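Teaching a Kitchen Arm by Hand: Tips From Someone Who Still Uses a Spoon

By Wyn Edwards
November 8, 2021

I've had a Fumine arm clamped to the end of the table since June, and I'm still not convinced it has saved me a minute. The brochure said I would "show it once". I have shown it a great many things a great many times. If you've got one coming, or you've been talked into sharing one with your neighbours, these tips may spare you some sweeping up.

Start with a job you don't care about. Everyone wants to begin with pouring tea. Start with moving a dish from one spot to another, and leave it at that for a week. If it can't learn to shift a dish, it won't learn to pour.

Clear the table, or clutter it on purpose. The arm learns from whatever is in view while you're guiding it. I taught mine on a bare table, then put the shopping down beside it and it dithered over everything. Now I leave a few odds and ends lying about for some of the runs and move them between goes.

Pick your grip before you start. You can hold the arm and push it through the job yourself, or drive it from the hand controller. Pushing by hand is easier on the brain, but your sleeve and your elbow end up in the camera's view, and mine seemed to take my elbow for part of the recipe. The controller keeps you out of the way. It also makes you clumsy, and the arm will copy clumsy very faithfully.

Go slower than feels sensible. This is the tip I most often ignore. When you swing the arm across to the next spot, the wrist camera gets a smear, and a smear is not much to learn from.

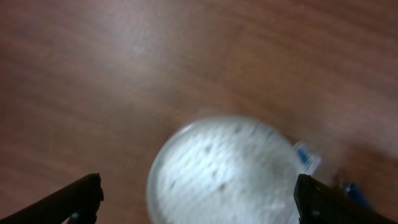
Wrist camera view in mid-swing, with the dish between the fingers. Too fast to be much use as a lesson.

I looked back over my first evening of runs and far too many had stretches like that one. You can just about make out the rim. The wood grain might as well be running water. My rule now is to stop dead above the dish and wait for 2 full breaths, then go down. It's dull work. Put the radio on.

Use something cheap in the dish. Anything grainy goes everywhere when a finger clips the rim, and sooner or later one will. I measure out 500 grams of whatever is cheapest on the shelf and weigh it again when I'm done. The difference tells you how well the session went, and it's a more trustworthy number than the score on the app. My worst so far left 437 grams in the dish and the rest in the gap where the table leaf folds.

Mind clear dishes and shiny tables. A clear rim is hard enough for me to see without my glasses on. Add a glossy top with the light bouncing off it and you're asking a lot of a small camera. Pulling the blind helps. A strip of coloured tape around the outside of the dish helps more, though then you've taught it to look for tape and you'd better keep taping.

Throw out the bad runs. The Weerasinghe guide that a friend printed off for me says to keep everything, mistakes included, because the arm will sort it out. Mine didn't. I deleted every run where I'd bumped the dish or changed my mind halfway, kept 6 good ones, and it did a tidier job than it had with the whole pile. Your arm may be cleverer than mine.

Write down what you did. Which end of the table, which dish, blind up or down. After a fortnight away I couldn't remember any of it and had to begin again.

Keep the stop button on the side of your other hand. If you steer with your right, put it by your left. I had mine beside the controller and knocked it three times in one afternoon.

Don't pay for ready-made lessons until you've tried a few of your own. I bought the Jerstead set, which was recorded on somebody else's counter at somebody else's height, and the fingers closed neatly on the air above my dish.

A couple of people from the Brornurside tool library have asked whether they should get one. I'd say borrow theirs first. Mine can now carry a dish the length of the table if I've set everything out just so, and by then I could have carried it myself. I'll try it on the flour scoop next, with a sheet down.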